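The Muson Bag
Fiction

The Office of Handmade Goods in Ukville received the application of Bhupendra Mishra shortly before the close of business. It concerned one child's shoulder bag, sewn by the applicant, in blue felt, with a door on the front that opened on a button. The applicant wished to sell it, and others like it, at the Cillunia market in August.

Under the rules then in force, any bag intended for a child was to be examined for loose fastenings, sharp edges and excessive strap length. The bag passed on the first two points. On the third, the examiner, Mrs. Dubey, recorded a difficulty. The strap had been cut to fit the applicant's granddaughter, who was tall for her age and liked to wear the bag across her chest. On any other child it would reach the knee.

A letter was sent. The applicant was invited to shorten the strap or to state in writing why it should remain as it was.

The reply came on the back of a sewing pattern. Mr. Mishra stated that the strap could not be shortened at present, as the granddaughter had taken the bag to school and declined to give it back. He enclosed a second bag, green, with two windows and a chimney. He asked that it be considered in place of the first. 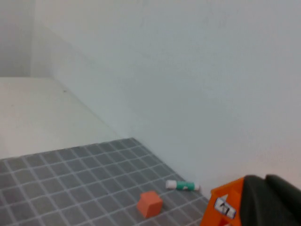
This page was last changed in August.

Mrs. Dubey examined the green bag over the course of an afternoon. She opened and closed the door several times, which the procedure required, and then several times more, which it did not. Inside she found a pocket the width of two fingers. No purpose was given for it in the application. She wrote to ask.

Mr. Mishra answered that the pocket was for whatever the owner did not want found. His late wife, who had worked 84 hours a week in the Muson glove factory during its final winter, had sewn such a pocket into every garment she made for the household. He had discovered the one in his own coat only after her funeral. There had been a peppermint in it.

The Office has no category for a pocket of this kind. Mrs. Dubey consulted the manual, which runs to 830 pages, and found entries for coin pockets, ticket pockets and pockets for decoration. After some thought she entered it under "Other, harmless."

Approval was granted for the season, and the applicant was informed that he might collect the sample bag between nine in the morning and noon. He did so in person, with the granddaughter, who was wearing the blue one. The strap had been neither shortened nor explained. Mrs. Dubey stamped the receipt and handed the green bag across the counter.

On the bus home the girl undid the button and felt inside for the small pocket. She took out a peppermint, looked at her grandfather, and put it back.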